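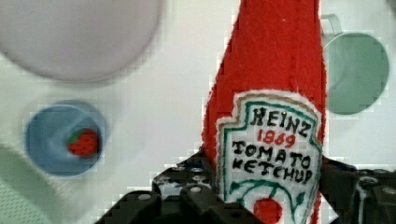 Salud en casa > Aparatos respiratorios

Nebulizador portátil Allenik

diciembre de 2019 | Ficha redactada por Solène Joly
Tiempo de lectura: 2 min

El Allenik es un nebulizador de malla para uso doméstico, destinado a personas con asma, bronquitis u otras afecciones en las que el médico ha pautado medicación inhalada. Pesa 300 gramos con las pilas puestas y hace poco ruido, así que se puede usar de noche en una habitación compartida.

Una sesión completa dura unos 17 minutos con el depósito lleno. El aparato se apaga solo cuando se acaba el líquido. Funciona con dos pilas AA o con el cable incluido — el adaptador de pared se vende aparte.

Se entrega con mascarilla de adulto, mascarilla infantil, boquilla y bolsa de transporte. La malla se cambia cada 200 sesiones. El recambio lo fabrica Dralus y lo tenemos normalmente en almacén, salvo en agosto, cuando los pedidos tardan nueve días. 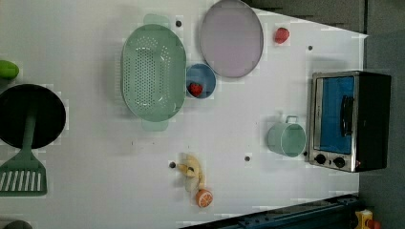

Después de cada uso hay que vaciar el depósito, enjuagarlo con agua destilada y dejarlo secar al aire. La malla no se frota ni se toca con los dedos. Las mascarillas admiten agua caliente y jabón neutro, pero no lavavajillas.

No es apto para soluciones oleosas ni aceites esenciales. Consulte con su médico o farmacéutico qué medicamentos puede nebulizar — algunas suspensiones obstruyen la malla.

Garantía de dos años, mallas y mascarillas excluidas. Para recambios o reparaciones, pregunte por Spyros Karamanlidis en el servicio técnico de Ultumero.

Etiquetas: nebulizadores, asma, cuidados en el hogar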